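Curcombe Community Help
Workshops, halls and shared spaces

Marking out floor spots on carpet tiles for sheet metal parts

Posted by Elie Hattar

We have a unit with grey carpet tiles at one end and a smooth pale floor at the other. The work table is stainless steel and stands at the carpet end. We handle long bent panels in light grey sheet metal, and they need a fixed place to go down between jobs. At the moment people lean them on whatever is nearest and they pick up scratches.
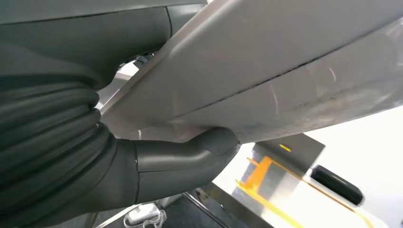 The panels are awkward more than heavy. They have a fold along the length and a narrow lip, and if you only hold one end the other end drops. I want everyone putting them down in the same place each time, so I have started marking squares with yellow tape. There are two on the carpet so far and I have put tape on the table top as well.

My problem is getting the squares square. I did them by eye and one has come out more like a diamond. I would also like to know if the tape will leave glue on the carpet, as we have to hand the unit back in April. The tape is Tronavlow floor tape, bought for the smooth floor. 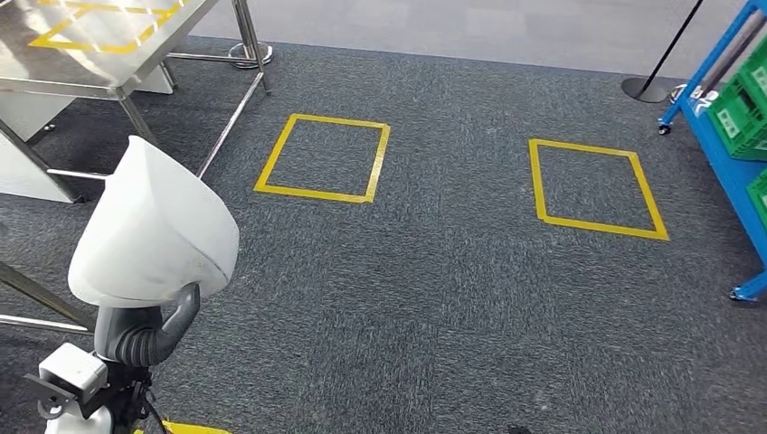

The two squares on the carpet, with the table on the left.

Is it worth lifting them and starting again, or should I leave them?

Posted by Ugwu

Start again, it is a short job. Use the seams between the carpet tiles as your guide. If the tiles were laid properly the seams are already at right angles, so measure in from one seam for the first side and from the next seam for the side that meets it. Mark the corners with chalk before you put any tape down.

Then measure both diagonals, corner to corner. If they are the same and your opposite sides match, it is square. On my last one I had 142 cm one way and 4 cm more the other, and you could see it from the door.

Don't stretch the tape as you lay it. It pulls back later and the corners lift. Cut each side separately and press it down with something flat.

On the glue, I can't say for that make. Try a short piece in a corner, leave it for 2 weeks and see how it comes up. Pull it back low and slowly. If it leaves anything behind, ask whoever looks after the building what they allow on the carpet before you put a cleaner on it.

For the scratches, I would put a blanket or a sheet of foam down where the panels go. Tape shows people where to put things but it won't protect the metal.

Posted by Erkia

We just left ours wonky. Same yellow tape, people still use the squares.

Make sure they are big enough though. Ours were too small for the long parts and the ends stuck out into the walkway. Also wear gloves with folded sheet, the edges can be sharp.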